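I met the woman behind Grodance at her shop in Rilville, and before I had my coat off she was asking me what I keep my soap in. A saucer, I said. She made a face!

"People spend real money on a nice bar and then let it sit in a puddle," she told me. "It's mush in a week." She's been selling small bathroom things since February, and the soap dish is her favorite by a mile – 352 sold so far, most of them yellow.

I asked why yellow. "My grandmother's bathroom was yellow, the whole thing, even the tub. I hated it as a kid and now I can't stop ordering it." (She offered me the white one too, but I could tell her heart wasn't in it.)

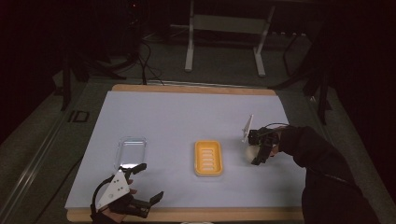

The yellow-orange soap dish, with slots for drainage, next to a clear plastic tray.

We got onto trays after that, and she had plenty to say. She likes a clear one by the sink for cotton pads, hair ties, the stuff that wanders. "You see what's in it, so you throw things out. With a lid you'd never look again."

And cleaning? Warm water and an old toothbrush through the slots, she said, whenever you remember. She usually remembers when her mother is coming over.

I went home with a yellow one. The saucer is back in the kitchen under a plant.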